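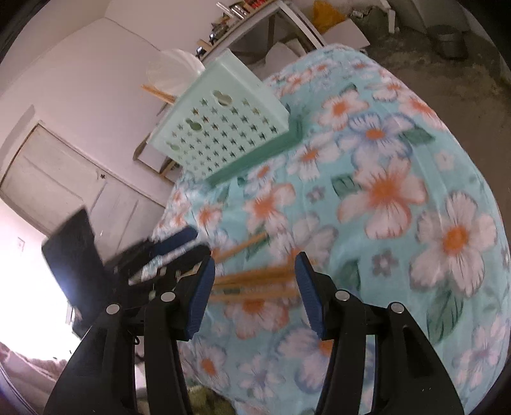 Hand-held gripper, second build. Notes for Stuklow shed night, 2022-07-20

Start: hello, thank Kavitha for the key. Say name. Say it's a home build, kitchen table and the shared bench, no lab.

What it is: two fingers, hinged links, you hold it and squeeze. Same tool in each hand. Aim is to record how a person picks things up, then have the arm copy it later. Don't go deep on the copying, Ilze covers that after the break.

Links. Black plastic. First set printed too thin, snapped at the outer pin. Second set thicker, with the triangle pocket to save weight. PASS ONE ROUND. Get it back!

Pins. Round, silver, pushed in. Used screws before, they worked loose every evening. Raimonds says glue, I say no, can't take it apart then. Let him heckle, move on.

Pads. Dark blue, ribbed. They line the inside of each tip. Tried flat rubber first and thin sticks rolled straight out. Ribs much better on wood, no better on plastic bags, be straight about that. Pads wear. Change them before they look like they need it.

Why sticks: cheap, light, all a bit different, they roll. Good nasty test. Bundle is harder than one stick, you squeeze and the middle ones slide. Picking one off a pile is harder again. Patterned tablecloth stays on, plain white table made everything too easy and then it fell over at Povilas's house.

Numbers (slow down here)
1401 tries kept in total
211 thrown out, mostly me letting go early
60 grams off the weight of each tool since build one
40 minutes then stop, wrist hurts

Blur. Someone will ask. Moving too fast = smeared pictures. Slower hands, more light. Lamp from Toom helped, window behind did not.

Two hands. The tools bump into eachother. Wide links are the problem, they stick out when open. Next version narrower, drawing half done, show it only if there's time.

Wire. Leave a small loop by the pivot or it pulls out when you open wide. Learnt that in July, twice.

Asks: someone with a lathe for better pins. Spare bearings. Anyone want to try it for an evening, see Heino for the list.

Questions. If none, ask Povilas about his gearbox. Parts list is on the shed noticeborad, take a copy.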